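Projects > Ritchie Bench Program > Reports to Funder > Period Two

We use cookies to remember your display settings. By continuing to read you accept this. Manage preferences

Ritchie Bench Program: Progress Report, Period Two
Prepared for the Erkon grants office by Hala Nasrallah, Protthorpe site

1. Scope of the period

Work in this period covered the bench fit-out at Protthorpe, the hand tool inventory, and the first draft of the handling and storage guide. The kitchen corner and the wash area belong to the next period and are mentioned only where they affect the schedule.

2. Bench fit-out

Both benches on the north wall have been leveled and resurfaced in white. The old tops were scored and stained, and small parts were hard to pick out against them. The new surface wipes down with mild detergent. Solvent cleaners are not to be used on it, and a notice to that effect is posted at each end.

The shelf brackets supplied by Ridadska in December did not match the drilled rail. They were returned and the replacements fit. The delay to the shelving was 15 working days. It did not affect the inventory, which was carried out on the floor below.

3. Hand tool inventory

The inventory is complete. It lists 82 items, each with a storage position, handle length and condition grade. Items graded C have a worn or loose handle and are held back until repaired. Brushes, scrapers and serving tools are recorded on separate sheets, as their cleaning rules differ.

Storage positions were assigned by handle length. Long-handled items hang from the rail. Short items go in the drawers, handles toward the front.

4. Handling and storage guide

The draft sets out how a tool is laid down between uses, who returns it, and what is checked before it goes back on the rail. Long handles are laid at the side of the work surface, with the middle left clear.

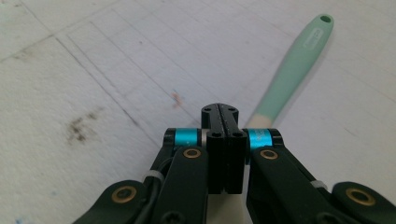 Page last changed: June 1, 2023

The mint-green handle lies on a diagonal across the white surface. The draft permits any angle as long as the handle stays on the bench top. A stricter rule, with handles parallel to the bench edge, was considered and dropped.

5. Budget

Spending is within the approved amount for benches and inventory. Shelving is over by 500 dollars, all of it return freight. We ask that this be moved from the contingency line. No other transfers are requested.

6. Next period

Install the remaining shelves. Repair or replace grade C items. Issue version 2 of the guide after comments from Erkon. Begin measuring the wash area.

Related items
Ritchie Bench Program: Progress Report, Period One
Protthorpe Floor Plan and Storage Key
Cleaning Rules for Brushes and Scrapers
Ridadska Bracket Return: Correspondence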